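Sticking and rattling internal doors

Most faults in an internal door come from loose screws, seasonal swelling or a latch that no longer meets its plate. All three can be put right with hand tools. Check the hinges first and plane last.
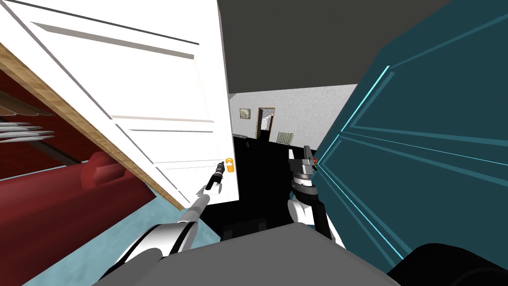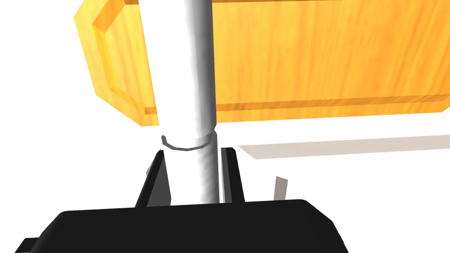
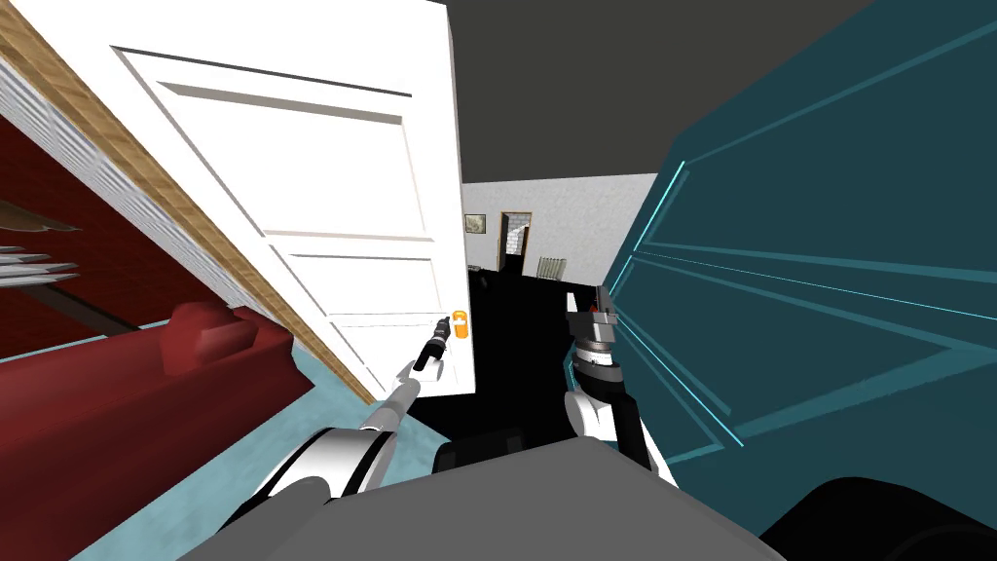
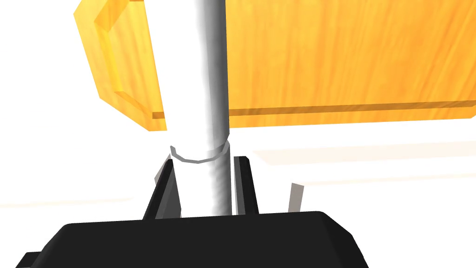
Oisín Gilmartin
Joinery editor, Ratbridge Home Notes

Finding the fault

Close the door slowly and watch the gap along the top. A gap that widens towards the latch side means the door has dropped, usually at the top hinge. An even gap with rubbing lower down points to swelling. Slide a strip of thin card round the edge and mark in pencil where it catches.

Loose hinge screws

Wedge the door open so that its weight is off the hinges. Remove one screw at a time. If the hole is worn, glue in a hardwood plug, leave it overnight, trim it flush and drill a 2 mm pilot hole. Refit the screw by hand. A power driver will strip a fresh plug.

Swollen edges

Doors that bind in September often free themselves once the heating is on. Wait if you can. If the door must be eased, take it down and plane from the corners towards the middle, removing no more than the pencil marks show. Seal the bare timber the same day, including the top and bottom edges, which are frequently left unpainted by the fitter.

Latch and handle

Rub lipstick or soft crayon on the latch bolt, close the door and look at where the mark falls on the plate. If it is out by up to 2 mm, file the opening. If it is more, move the plate and fill the old screw holes. A handle that droops generally has a tired spring; replace the whole set. Oil attracts dust inside a latch, so use dry graphite.

Rattle

Bend the small tab inside the strike plate towards the door stop, a little at a time. Where the plate has no tab, fix felt pads to the stop at latch height.

Squeaks

Tap out the hinge pin, clean it with fine wire wool, wipe on petroleum jelly and refit. Do one hinge before starting the next. Rising butt hinges need the door lifted off first, so have a second person to hand.

Filed under: Doors and windows
Next: Draught strips for older frames, by Ornella Caruso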